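Shared table or one table per arm? Results inside

moltby_bench
Posted 6/12/20

We finished the comparison we started in November. The question was whether a policy trained on two arms working over one table does better than the same policy trained with each arm on its own table. Same network, same tasks, 2000 demonstrations for each condition.

On the shared table it failed 233 of 2908 test attempts. The separate-table version failed more than twice as often, mostly on small items going into cups.
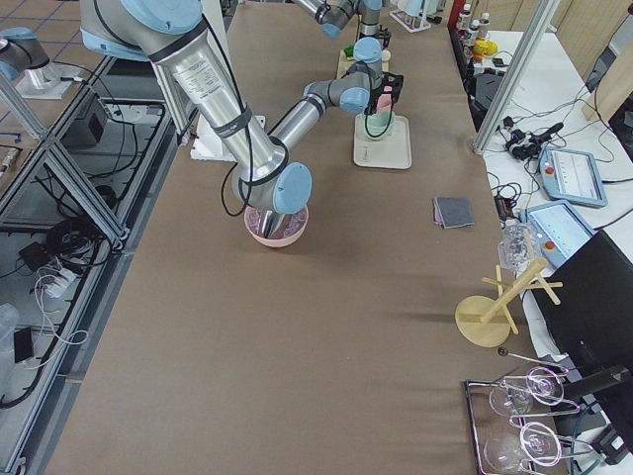

Shared table, both arms over their containers, pink bowl nearer and green cup behind.

Most of the remaining failures are late releases. We have not sorted them by object yet.

Kan
Is the clutter fixed? I can see a mug tree, a test-tube rack and wine glasses on their sides in a wire rack. If those stay put for every attempt, the policy may be using them as landmarks.

moltby_bench
They get moved between blocks of attempts, not between single attempts. So within a block, yes, it is fixed.

Kan
Then I don't think you can compare the two figures. The separate tables would have had less on them to steer by.

unevdale77
I disagree with Kan on this. We ran the Pliltau version of the test with bare tables and still saw a gap, though a smaller one. Some 7 points if I remember right. Landmarks might explain part of it but not the lot.

Kan
Smaller by how much is the whole question though. Was that with the same gripper on both arms?

unevdale77
No, different ones. I'll dig out the settings.

moltby_bench
Fair point about the blocks. I can rerun the shared table with the clutter shuffled every attempt – it will be slow, as somebody has to do it by hand. I'd leave the bowl and cup positions as they were.

Kan
Shuffle those too, please, or at least log them.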